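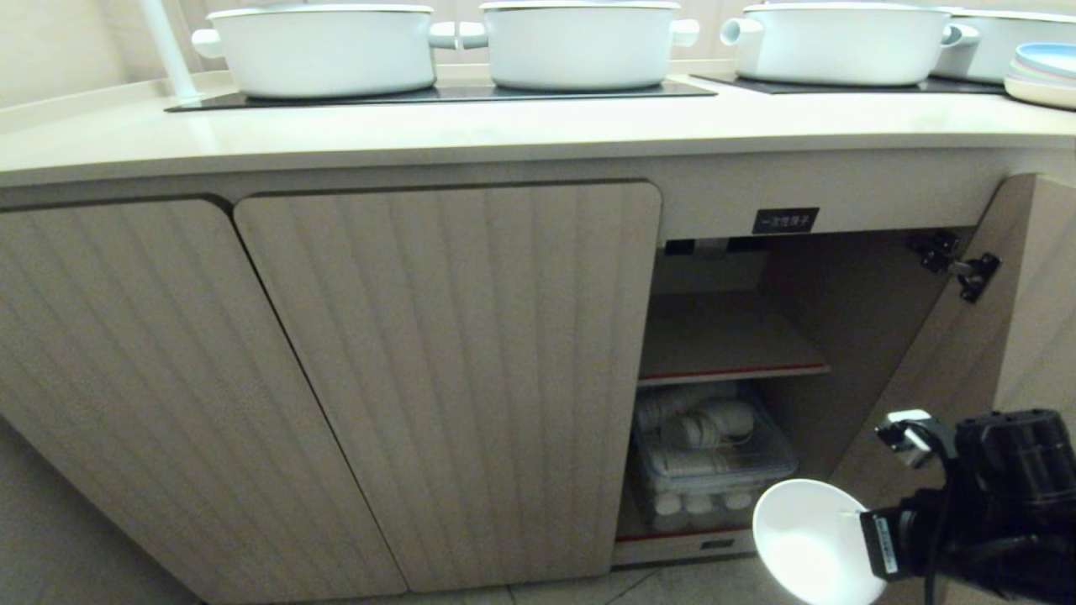
Robot putting away dishes in our staff kitchen – what happens to my job?

Posted by Subira Rashidi, 28th October

Hi all! I run the serving kitchen at an office building, 233 people most days, and since August we've had a robot on bowls and cupboards. It's slow but it keeps going. My problem is the people side. My two assistants used to do the put-away together at the end of lunch and that was when they talked, complained about me, swapped shifts, all of it. Now one of them mostly stands near the machine in case it needs help, and she hates it. Management says hours stay the same. Has anybody been through this? What did you ask for?

2 replies

Kerubo Mwakyusa

Yes, at Drivetti, in the canteen! Same thing, the minding job landed on whoever was closest and it wasn't in anyone's job description. Get it written down and rotate it. We settled on 31 minutes a turn (don't ask, it was a union thing) and it helped a lot. The other thing I'd push for is a say in where stuff lives. We had to move 300 bowls to shelves the robot could manage, and for weeks I was bending down for things that used to be at elbow height. Ask for a walk-through of your cupboards before they change anything else, and bring your assistants, they know which doors get left open and which shelf gets used.

My own counter looks a lot like the one below, pots along the top and some stacked white things down in a bin underneath. I kept the pots and plates for us and let the machine have the low cabinet – that split has worked fine.
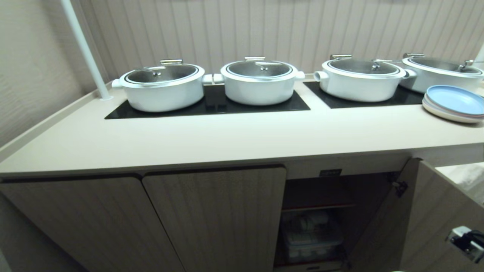 Kombo57

we have one too. its ok. hours stayed the same for us the first year then they didnt replace a guy who left, so get the hours thing in writing. also make them pay for the training time, ours tried to call it a lunch break lol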